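About the Latdale Papers Society

We look after a reading room, a small lending library and a good many boxes of letters, most of them written by people who went out from the Latdale valley to work overseas and wrote home to complain about it.
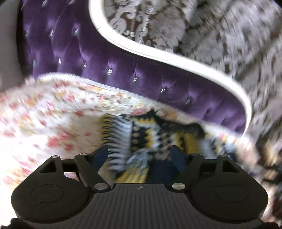 The Society was set up by Geetha Pisharody and Ravindran Venkataraman, who had been sold a "complete" edition of the Rodrigues letters and found that it left out 103 of them. The editor had simply dropped anything dull. Rents, drains, the price of rope, a long quarrel over a mule. We think the dull letters are often the ones worth having, and we've been suspicious of the word "complete" ever since. You won't find it in our catalogue.

What we hold

The main collection is the Rodrigues family papers, in 12 boxes. We also have the Collance diaries, on long loan, and a run of survey notebooks bought at a house sale in Wustaddale. The notebooks were sold to us as the work of one man. At least two people wrote in them, to judge by the spelling, and we list them under both hands until someone shows us otherwise.

You may have read that the elder Rodrigues crossed the desert alone. He says so himself, in a letter to his sister. His own account book, in Box 4, has wages for a cook, two guides and a boy to mind the camels. Both documents are available to readers, and we suggest asking for them together.

What we do

We run talks from October to the spring, publish an occasional paper when there is one worth printing, and answer letters from readers. Family historians are welcome, though we should warn you that we can't confirm a story because your grandfather told it well. Several members have joined to prove a family legend and stayed on after it fell to bits.

We don't value items or issue certificates. We were once asked to put our name to a travelling exhibition on "the spirit of adventure" and said no, as the organisers hadn't read any of the letters.

Who we are

Kamala Salian, Keeper of the Papers
Manikandan Namboodiri, Talks and Publications
Yuzhen Meng, Catalogue and Readers' Enquiries

Geetha and Ravindran are both still members and still disagree over the mule.

Visiting and joining

The reading room is open by appointment. Please send the box numbers you want beforehand, and bring a pencil. Membership is £50 a year and includes the papers, the talks and use of the lending library. There are 111 of us at present.

Page last checked 4/14/26. Corrections are welcome, with a source.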